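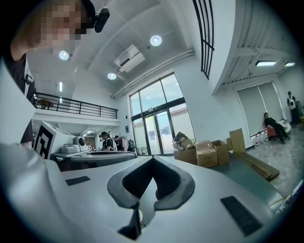
The Jaw Gets the Budget and the Wrist Does the Work

By Gergely Takács

Most comparisons of hand-held grippers start with opening width and grip force. Both numbers are easy to measure and easy to print in a table. My view is that they should be moved to the back of the report, and that the front should be given to two things that are rarely measured at all: how the tool loads the operator's wrist, and how often the tracking marker is lost during an ordinary reach.

Ákos Borbély and I have been comparing two hand-held designs for the Hajdu project, which records manual handling of household objects for later transfer to an arm. I will call them by their makers' names, Zernent and Eltura. Both open to 80 mm. Both close under finger pressure and carry square fiducial markers for pose tracking. On a data sheet they are close to interchangeable. After 641 recorded grasps we do not regard them as interchangeable, and the differences we care about appear in neither data sheet.

Take the jaw first, as everyone does. A V-shaped rubber jaw centres a round handle without much help from the operator. On a cylinder it is forgiving to a fault. The operator can approach several degrees off axis and the notch will correct the error, so the recorded approach looks cleaner than the intention behind it. An arm replaying that approach with a stiffer fingertip will miss. A thin curved finger does the reverse. It exposes every error in approach angle, which is irritating to work with and useful to record.

I have heard it argued that the forgiving jaw is therefore the better product and the unforgiving finger the better instrument. I think the division is false. If the purpose of a session is data, the product is the instrument. A compliant jaw is fine provided the same compliant jaw is fitted to the arm at the other end. Too many teams specify the two separately, in different months, out of different budgets, and then spend a season tuning a controller to absorb the mismatch.

Soft goods make the case more plainly. A folded cloth has no stable width. The commanded opening says little about what the fingers have hold of, and the force reading depends on how many layers were caught. Our two-handed trials with soft objects produced most of our disagreements over labelling. Ákos wanted a grasp counted when the jaws closed. I wanted it counted when the object left the surface. We went with his definition and I still think it is wrong, but it was applied to both tools in the same way.

Then the markers. A flat marker on a panel is simple to detect and simple to calibrate. It suits a fixed reference. On a moving hand it turns edge-on as soon as the wrist rolls. A cube with a marker on each visible face keeps at least one face presented through most of a roll, at the cost of height above the hand and of a jump in estimated pose when the detector changes faces. We found the jump easier to filter than the dropout. A jump leaves a value to argue with. A dropout leaves a gap, and whatever fills the gap was made up by the interpolation.

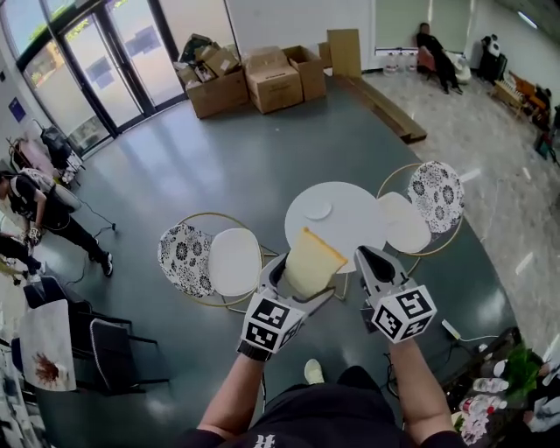
Prodanano, February 12, 2023

Height above the hand matters more than I had allowed. A cube on top of a gripper moves the centre of mass up and away from the forearm, and the operator corrects for it constantly without being aware of the correction. Late in a session the corrections get slower. You can see it in the roll trace before the operator reports any fatigue. A strap at the wrist takes part of the load, and I would now refuse to run a long session without one. Neither maker supplied a strap we could use as delivered.

We logged 6 faults that stopped a session. None involved the jaw. They were marker loss, connection trouble, and one case where the housing had shifted relative to the hand far enough to invalidate the calibration. If I had written the purchasing specification from that log, jaw force would have been a single line near the end.

The room is the other omission. Manufacturers demonstrate at a bare bench under even light. A room with daylight at one end, ceiling panels at the other and a glossy floor gives the detector a harder problem, and so do chairs with a black-and-white pattern, which offer high-contrast edges wherever the camera turns. I would sooner have that trouble during the evaluation than after the order is signed. The usual objection is that a cluttered room cannot be reproduced, so the results cannot be compared. They can, if both tools are run in the same room with the same furniture in the same session. What is lost is comparison with another lab's figures, and I have never seen two labs define marker loss in the same way.

For the record, I would pick the Eltura tool for work with soft objects and the Zernent for handles and bottles, and I would fit the Eltura marker cube to both. Ákos would buy one model and accept the losses, on the grounds that two calibrations double the chances of using the wrong one. We repeat the wrist-load trials in July with the straps changed, and the purchasing decision is on hold until then.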